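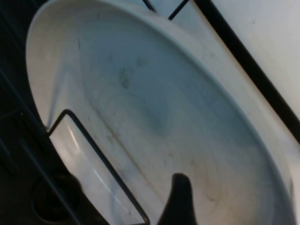
Clinical Instructor, Practical Nursing (evenings)
Sesevley School of Nursing, Cernitz campus
Posted 2018-09-07

We need a nurse who can teach other people to be nurses, on weekday evenings, in a building with unreliable parking. If you're still reading, you have already outlasted several applicants.

The job starts in January with the new evening cohort. Most of our students work during the day, many of them as aides, and they show up at 5:30 p.m. having already been on their feet since before sunrise. They are motivated and tired, and they will ask you things about dosage calculation that you haven't had to put into words in years. We'd like you to enjoy that, or at least not sigh where they can hear it.

What you'd be doing

You'll run the skills lab two evenings a week and supervise one clinical group at Bogale Memorial, on the medical-surgical floor. You will check off students on vital signs, wound care, catheter insertion, safe transfers and the rest of the usual list. You will grade care plans. Some of them will be excellent and some will contain the phrase "patient will feel better," with no further detail. You'll return both kinds within a week, with comments a person can use.

There is also a faculty meeting on the first Monday of the month. It has an agenda. We make no promises about its relationship to the meeting.

The term runs 16 weeks. This is a part-time position at $45 an hour, paid for lab, clinical and scheduled grading time. Yes, we pay for grading. We pay mileage between Cernitz and Bogale too, provided you fill in the form, and the form is two pages long for reasons lost to history.

What you need

A current, unencumbered RN license in this state.
A BSN. An MSN is preferred, and if you're partway through one we'll try to schedule around your classes.
At least 2 years of recent bedside experience. "Recent" means you've met the current charting system and formed an opinion of it.
Current BLS for healthcare providers.
The ability to stand next to a nervous student holding a syringe and look as if this is a perfectly ordinary Tuesday.

Teaching experience is nice but we don't require it. If you've precepted new hires and they still speak to you, put that in your letter. You'll shadow a current instructor for three evenings before you get your own group, and those evenings are paid.

We use the Badero testing platform for exams. You don't need to know it already. It times out after ten minutes, usually during the eleventh question you're typing, and we will teach you to save often.

How to apply

Send a resume, a copy of your license and a one-page letter to the program office in room 57. Email is fine, paper is also fine, and the fax machine is not fine and hasn't been since spring. In the letter, tell us about one thing you learned badly in nursing school and how you would teach it now. Please skip the paragraph about having always wanted to help people. We'll take it as read.

Interviews are in person and include a ten-minute demonstration of a basic skill of your choosing. Handwashing has been done. It was a good one, though, so go ahead if you think you can top it.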